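Kitchen and Dining Room Assistants, Flurnbridge Community Lunch

Drorkstead, part time, paid

Flurnbridge serves a sit-down lunch four days a week in the hall on Dagdag Street. We are hiring two assistants to start after the holidays. Lunch is served from 11 until 1:30, and most days we feed over 40 people. Meals are eaten on real plates at real tables, so a good part of the job is dishes.

The work

You will set up the dining room, help plate food, carry meals to guests who have trouble standing in line, clear tables, wash, dry and put away. You won't cook at first. Assistants who want to learn prep can move into it after three months if the head cook agrees.

Everything is washed by hand. The old dishwasher was taken out in July and there is no money in this year's budget to replace it. You will be on your feet for the whole shift and will need to lift a full stock pot with another person. Gloves and aprons are provided. Bring your own closed shoes with a grip sole.

Colored plates go back on the low shelf by the serving hatch, white ones in the tall cupboard. 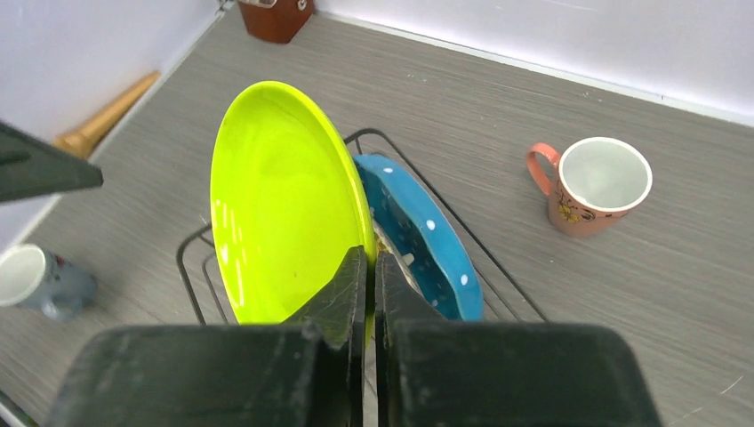
Hours and pay

Shifts run from 9:30 to 2:30, Tuesday through Friday. Each assistant works three of the four days, and the two of you can settle the split between yourselves. Pay is $17 an hour, paid every second Friday. There is a free lunch with each shift, eaten after the guests have been served. We close for two weeks in the summer, unpaid.

What we ask for

Kitchen experience is useful but you don't need it. You do need a food handler card, or be willing to get one in your first month. We pay the fee. You should be able to follow written instructions in English. Spanish or Tagalog would help at the front tables.

Many of our guests come every day and some are hard of hearing. Please be patient with repeated questions and with people who take a long time to finish. We don't clear a plate until the guest says it can go.

A background check is required. A past conviction does not rule you out, and we will talk with you before making a decision.

Getting here

The Ustar bus, line 13, stops across from the hall. Parking is on the street only and fills up early on market days. The kitchen entrance is on the side, down three steps. There is a ramp at the front.

The first week

You will be paired with someone from the current crew for your first four shifts. The first two are mostly at the sink and the rack, the next two are in the dining room. After that you will have a short meeting with the head cook to go over anything that isn't clear.
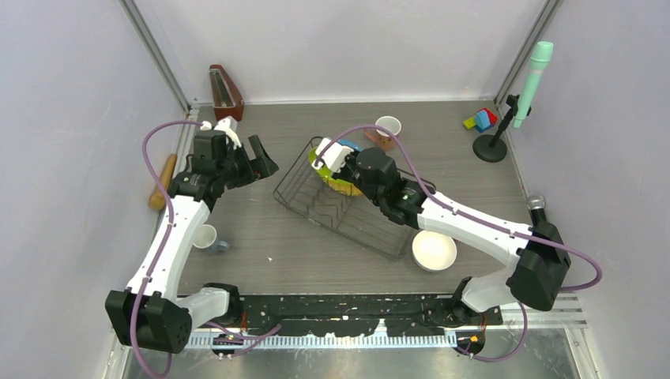 Crisanto Belmonte says the first week is the tiring one, and that by the third he knew most of the guests by name and had stopped checking the clock. He advises new people to eat a proper breakfast and to ask early where things belong.

How to apply

Send a short letter with your phone number and the days you can work to the Flurnbridge office, 152 Dagdag Street, Drorkstead, or leave it in the box inside the front door. A resume is fine but not required. Applications close 19 November 2023. We will call everyone who applies, including those we can't hire this time.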